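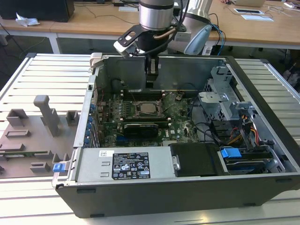

Ask whether visitors may touch the tower before the arm starts, was the first thing Matasow wrote back when I sent round a draft of this page, and I've put it at the top because it is very good advice. People remember a stiff latch under their own thumb far better than anything we tell them.

How to run a desktop computer demonstration at your open day

We have held ours at the Baltance workshop for a good while now, always in June, and I've been asked so often how we set it up that I thought I'd better write it all down. You'll want an arm you already know well, an old office tower you don't mind scratching, and a kettle (the kettle is for you).

Getting the tower ready

Take the side panel off and lay the case flat on the worktable with the open side up. Ours is a Dell and the inside is nicely laid out for showing people, with the memory slots near the top of the board and the processor socket just below them. Leave the graphics card in if there is one, as children always ask about it.

Put your fixture plate beside the case, to the left if your table is like ours. Do a slow run with nothing in the gripper first, stopping well above the memory slots, and check that the fingers clear the metal drive cage on the way in and on the way out. Save those positions under names you'll recognise at ten in the morning with a crowd in front of you! We keep two spare memory modules in a drawer, both 512 MB and no use for anything else, and they have had a long and bumpy retirement.

Talking while the arm works

Start with the processor. With the heatsink off you can point to the square silver top, and most visitors have never seen one. Then show them the socket with the processor out of it, and let them compare the two.
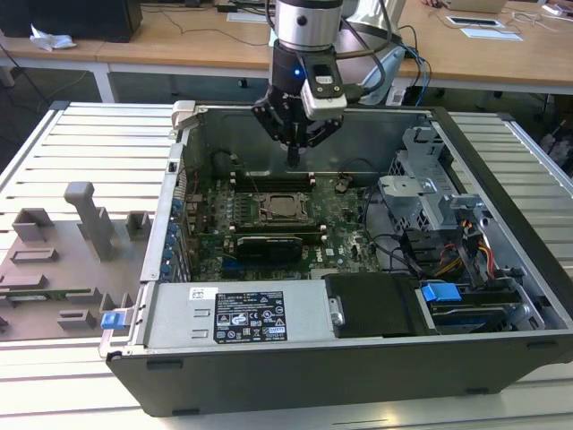 Could you slow it down even more for the small ones, Minami asked after our last open day, and yes, we could, and we did, and it was much better. We now run at about half our usual speed and nobody has complained of being bored. Do keep talking through the slow bits, though. Say where the arm is going next, and ask them to guess which slot it will choose.

Keep each showing short, and leave a decent gap before the next so that you can put everything back where it began. Run through the saved positions again in that gap, even if you're dying for a biscuit. A case that has been nudged a little along the slats will spoil the next showing, and you may not notice by eye.

If something goes wrong, press stop, tell people plainly what happened and start again from the top position. Our visitors from Jestitz enjoyed a dropped module more than anything else that afternoon, and stayed to watch it done again properly.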